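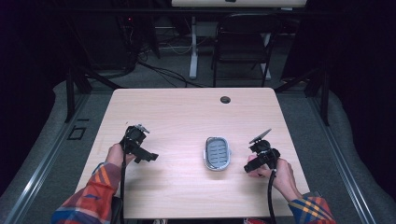

Vamska Paired Hand Grippers

Vamska is a set of two hand-held grippers for people who want to teach a robot by doing the job themselves. You hold one in each hand, you do the chore the way you would at home (or as close to it as a pair of two-finger jaws will let you), and the recording goes down one thin cable per hand to whatever computer you have handy. We at Kravets built the first pair for our own bench and kept getting asked for more, so now they have a page, a parts list and a price on request.

What we used them for

The study that shaped the current version is called Skurkgate. We wanted to know how much the grip pads matter when the object is smooth and has no good handle, and a bar of soap turned out to be a lovely, maddening thing to practice on. The task was to pick up the bar, pass it from one gripper to the other, and set it down on a small slotted tray. We recorded 455 demonstrations. After throwing out the ones with a dropped bar or a gap in the tracking, we kept 249 for training and fed them to Wadis, our training package, with the settings left just as they ship.

The robot arms carried the same fingers and the same pads as the hand-held pair. We think that counts for more than people expect — when the finger in your hand and the finger on the arm have the same shape, the wrist camera sees much the same thing in both, and there is less for the software to puzzle over. Over 80 test runs with bars left out of the training set, we scored a run as good only if the bar ended up resting on the tray with both grippers clear of it.

Fingers and pads

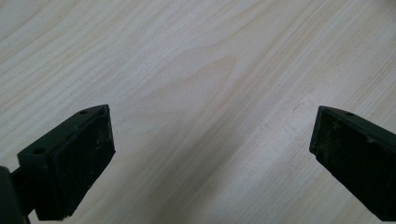 Vamska fingers, open, with the black rubber pads facing in.

The brackets are dark plastic and the pads are flat rubber. They do pick up dust and little scuffs as you work, and we went back and forth for a good while over whether to swap them before every session. In the end we left them alone for Skurkgate and wrote down the state of each pad in the log instead. The worn pads held smooth bars well enough that we now suggest changing them only when an edge starts to lift. A spare set of 8 comes in the box, and a small screwdriver does the job.

Getting a clean grip

Come at a bar from its two long sides, close gently until both pads lie flat, and wait a beat before you lift. That little pause gives Wadis an easy place to find the start of the grasp, and our early recordings, which were done in rather a hurry, suffered for the lack of it. If you can, leave both ends free so your other hand has somewhere to go when it's time to pass things over. We also kept used bars in the mix, rubbed-down lettering and all.

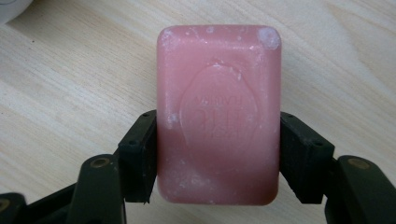
One lab that borrowed a pair in April wrote back that the pause felt silly for the first morning and natural by lunch, and that they would have liked the passing step explained sooner in the manual. They also asked for a longer cable, please, as their computer sits across the room.

We have moved the passing step up to the second page, and the longer cable can be ordered with any set.

In the box

Left and right Vamska grippers
Two cables, standard length
8 spare rubber pads with screws
Screwdriver
Wadis license for one computer
The Skurkgate task sheet and a blank session log

Replacement brackets are sold singly, left or right. Please say which side when you write to us, and if your pair came from the first batch, mention that too — the screw holes sit a little differently and we keep the older brackets on a separate shelf.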